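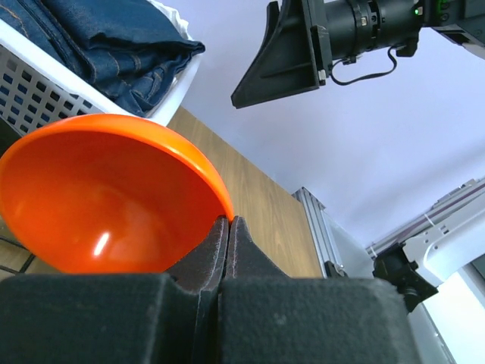 How much does the Zornero two-arm kit cost these days? 2000 for the pair, plus 215 if you want the padded fingers.

benchrat
So is the finger upgrade worth it? I'm on the stock ones and anything shiny slides right out.

ternton_tom
Got mine in June and I love them! The fuzzy dark covering grabs a plastic bowl by the wall just fine – see the orange one up top. Jeans are next (wish me luck).

ritchie_fan
Sorry, 215 for finger covers is nuts. I stuck felt on my Ritchie grippers for 8 bucks and they hold bowls too.

ternton_tom
Felt peeled off mine in some 17 days, but maybe I used lousy glue.

benchrat
Did you order direct or from the Drinenberg shop?

ternton_tom
Drinenberg. Slow shipping, nice people.

ritchie_fan
Still say felt. Use contact cement and let it sit overnight.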